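Lesari 樓上的綠幕棚開放借用了，我先跑去看了一趟

上個月就聽說 Lesari 要把八樓那間攝影棚整理出來給大家借，我一直半信半疑，畢竟這棟樓說要開放的東西不少，頂樓菜園講了兩年，到現在連個花盆都還沒看到。結果這個星期五下午，施淑芬傳訊息給我，只有一句：「804 可以登記了，快來。」我電腦都沒關就出門了（後來回家發現它還在那邊播影片，播了一整個下午）。

先講重點，怕有人沒耐心看到後面：八樓 804 室，綠幕棚，四月起對外借用，一個時段三小時，收 600 元，Ludville 的居民和在附近上課的學生打八折後再四捨五入，櫃檯會幫你算。登記在一樓櫃檯，也可以打電話，線上系統還在做，淑芬說「很快」，她說的很快我就先不替她保證了。

電梯只到七樓，最後一層要自己走上去，這件事網頁上沒寫，請帶大件道具的人自己斟酌。樓梯轉角不算窄，可是扶手那邊有一截特別凸，我的包包就在那裡勾了一下。蘇國偉那天剛好在搬燈架，他教我一個方法：東西直著抱，貼牆走，到轉角先轉身再抬高。我試了，真的比較順，雖然姿勢很難看。

房間本身，我得說比我想的好！最大的就是那面綠幕牆，正對著拍攝區，想拍半身、坐著講話或者讓東西在前面動來動去都行。地上是淺米色的磁磚，顏色很乾淨，燈一開整個房間都跟著亮起來。我以前在別的地方借過那種整間都黑的棚，進去像走進冰箱，待半小時人就沒精神了，這間完全沒有那種感覺。

不過淺色磁磚也有它麻煩的地方，會拍的人大概已經想到了。鍾宜萱是負責帶大家熟悉場地的人，她一進門就跟我講地板的事，講了快十分鐘。如果你要全身去背，腳底下那一塊不是綠的，後製就得自己處理腳和影子，或者事先跟櫃檯借綠色的地墊鋪過來。她自己的習慣是能拍到膝蓋以上就拍到膝蓋以上，省得回家修到半夜。另外頂上的燈開到最亮的時候，地上會有影子，淡淡的灰色，肉眼看沒什麼，鏡頭裡就比較明顯。她的建議是把主燈往旁邊挪，人或東西離綠幕遠一點，不要貼著牆站。

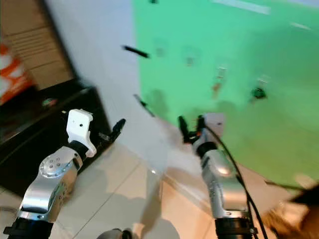 還有一件事跟顏色有關，也是宜萱講的。只要是會反光的東西，像不鏽鋼鍋、金屬殼、亮面的包裝，靠近綠幕都很容易沾上一層綠，去背的時候邊邊就跟著不見了。她之前幫朋友拍過一支保溫瓶的短片，瓶身亮晶晶的，拍的時候大家都說好看，回去一去背，瓶子中間破了一個洞，後面的沙灘從瓶子裡透出來。她說那支片後來就那樣交了，朋友還說很有創意。我聽了笑到不行，可是也記下來了，因為我家要拍的剛好就是一堆湯匙。

對，我去看場地是有私心的。我們幾個鄰居一直想拍一個教小朋友認餐具的短片，本來在我家客廳拍，背景永遠有一台除濕機和我先生的腳踏車，怎麼移都移不乾淨。葉耀宗之前提議掛一塊綠色床單，我們真的掛了，皺得像地圖，還被貓拉下來一次。所以聽到 804 開放的時候，我們群組立刻就熱鬧起來，才過一個晚上訊息就跳到 91 則，裡面大概有一半是在討論要不要穿綠色衣服去（不要！拜託不要！）。

說到衣服，櫃檯旁邊貼了一張借用須知，我把裡面我覺得重要的幾點用自己的話講一下。綠色的衣服、綠色的帽子、帶綠色花紋的圍巾都先放家裡，黃綠色也一樣，有人以為黃綠色不算，結果整條袖子都消失。進棚要換室內鞋或者套鞋套，磁磚容易留鞋印，印子在燈下很清楚。食物可以帶上樓，可是要放在門外的長桌，水要有蓋子。膠帶只能用紙膠帶，貼地上做記號可以，貼綠幕不行，這點淑芬特別交代我一定要寫，她說試用那陣子有人拿雙面膠把紙飛機黏在綠幕上，撕的時候她在旁邊看得心都揪起來。

講到試用，其實這間棚在開放之前已經讓幾組人先進去用過了，前前後後收到超過 80 份意見回條。謝嘉明負責整理，他跟我說大家抱怨最多的居然不是設備，是聲音。隔壁 Corora 的舞蹈教室傍晚會放音樂，低音會穿牆，錄音的人很頭痛。目前的做法是把要收音的時段盡量排在早上和下午，傍晚之後留給只拍畫面、聲音後製再配的人。登記的時候櫃檯會問你要不要現場收音，請老實說，不要覺得說了會比較貴，價錢是一樣的。

第二多的意見是插座。拍攝區後面那一排插座離得有點遠，大家的線都拉很長，踩來踩去很危險。嘉明已經去買了幾條長的延長線，也放了壓線用的軟墊，借場地的時候可以一起借，不另外收錢，用完請捲好。他很認真地示範了怎麼捲線給我看，一正一反，捲完一放就開，我自己回家拿吸塵器的線練了三次，還是打結。

空調也有人提。燈開久了會熱，尤其是夏天，可是空調一開又有聲音。國偉的辦法是拍之前先把房間吹涼，開拍就關掉，拍完一段再開。聽起來很土，可是他說很多人都這樣做。他還提醒，冷氣風口底下不要放輕的東西，有一次他們在棚裡拍紙剪的小動物，冷氣一開全部往同一個方向跑，像在逃難。

我問淑芬為什麼收 600，她說這個價錢是跟樓下 Hutchins 印刷行的老闆聊天聊出來的（他們家常常幫人拍商品照，也算半個內行），大家覺得太便宜會被人整天占著，太貴學生又借不起，後來就定在這裡。收來的錢先付電費，剩下的存著換燈。她也坦白說燈是有點年紀了，有一盞亮度偏暖，拍的時候最好先拍一張白紙調白平衡，不然臉會黃黃的。宜萱在旁邊補一句：「臉黃還好，綠幕黃就麻煩了。」

對了，綠幕牆的光要打勻，這件事我以前完全不懂。我以為綠的就是綠的，燈開了就可以拍。宜萱拿手機對著牆的左右兩邊各拍了一張給我比，一邊亮一邊暗，差得還蠻多的。她說一般人最常犯的毛病就是把燈全部打在人身上，牆就讓它自己去，然後回家怪軟體不好用。比較省事的作法是先不管人，把牆的光調到左右差不多，再來處理人或東西的光，順序反過來就會一直重調。我那天下午跟著調了一次，調到手臂痠，不過最後在手機的免費軟體裡試著去背，竟然一按就乾淨了，我還叫了一聲，門外的人都探頭進來看。

拍會動的東西也要小心。動得快，邊緣會糊，糊掉的地方綠色跟物體混在一起，軟體就不知道該留還是該去。宜萱說快門調快一點會好很多，燈也要跟著亮一些。沒有相機只有手機的人，就請被拍的人動作放慢，慢到你覺得有點好笑的程度，放出來通常剛剛好。耀宗聽完馬上在原地慢動作揮手，揮了很久，我們都沒理他。

接下來講怎麼借，我自己跑了一遍流程，順手記一下。先到一樓櫃檯填表，寫姓名、電話、大概要拍什麼、幾個人、要不要現場收音。拍什麼那一欄不用寫得很詳細，我寫「湯匙」，櫃檯的人抬頭看了我一眼，還是收了。然後付訂金，現場就可以選時段。第一次來的人要先聽宜萱的場地說明，大概一杯茶的時間，聽過一次以後就不用再聽。時段到了去櫃檯拿鑰匙，用完把燈關掉、地墊捲好、窗簾拉上，鑰匙還回去，訂金退給你。超過時間的話，只要後面沒人，櫃檯通常會讓你收完，可是不要太過分，嘉明說有人收東西收了一個多小時，後來才知道是在偷偷補拍。

取消的話請提早一天講。這個我要幫櫃檯多講一句，試用的時候有人臨時不來也不接電話，後面排隊想進去的人白白等了一個上午。現在有候補名單，你一取消，櫃檯就會打給下一個人，打通就算他的。

小朋友可以進棚，要有大人陪。嬰兒推車上不了那一層樓梯，國偉說可以先寄放在七樓電梯口旁邊，他會找人看著。寵物目前還在討論，淑芬偏向可以，嘉明偏向不行，兩個人當著我的面又討論了一輪，沒有結論。想帶貓狗去拍的，先打電話問。

我自己有幾個小小的不滿，也寫出來。一個是門口的指示太小，804 的牌子幾乎跟牆同一個顏色，我第一次走過頭，走到儲藏室去了。另一個是化妝的地方光線不夠，想上妝的最好在家先弄好。還有就是廁所在七樓，穿著道具服要上下樓的話，請先想清楚。我跟淑芬說了，牌子她說下星期就換，鏡子那邊要加燈得再等等，廁所她也沒辦法。

我們這組已經登記好了，早上的時段，要收音。餐具的部分宜萱建議我們挑木頭的和霧面的，亮的那幾支湯匙放到最後，真的不行就改在旁邊的白桌子上拍。耀宗負責帶紙膠帶，我負責帶鞋套，國偉說他會早一點上去先把房間吹涼。拍出來如果能看，我再貼上來給大家笑一笑。

另外，有人留言問可不可以半天半天地借，我幫忙問了，目前可以連借兩個時段，價錢就是兩個時段加起來，中間不用還鑰匙。想一次借一整天的，請直接找施淑芬談，她平日下午都在一樓，星期五會晚一點走。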